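Brock Ross was a junior in materials engineering when he joined the Naltness lab to work on fatigue in printed nickel parts. He is now in the first year of a master's program, still at the same bench, and holds a fellowship from Etemano that covers tuition and a stipend.

"The award pays for the degree," Ross said. "It doesn't pay for furnace time. That comes out of the lab's budget, so I plan around it." 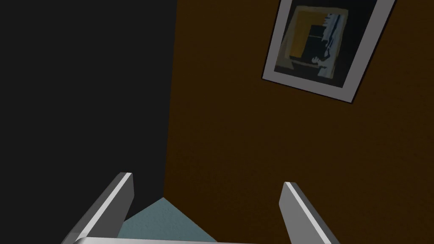 His research deals with how small pores left by the printing process affect the point at which a part cracks. Each test bar is printed, heat treated, machined and then loaded in cycles until it fails. Ross wrote the control script for the load frame as an undergraduate

"I had 40 bars in the first batch and 19 of them were usable," he said. "The rest were out of tolerance at the shoulder. That was a machining problem and I should have caught it earlier."

The second batch went better. Ross now scans every bar before loading it and stores the pore map with the test record. The data set stands at 547 records, and he expects to close it in November. 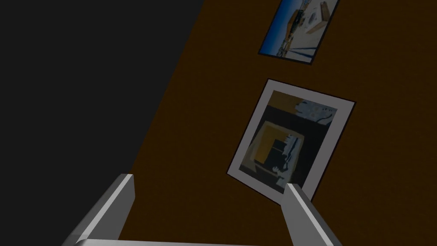

Simulation render

Etemano fellows complete a placement with a partner firm. Ross chose Geltum, which makes turbine seals, and will spend 3 months in its test department.

"They run longer tests than we can," he said. "I want to see what happens to my model past the range I fitted it on."

Asked about a doctorate, he said he had not applied anywhere. The paper comes first, and the methods section is still in draft.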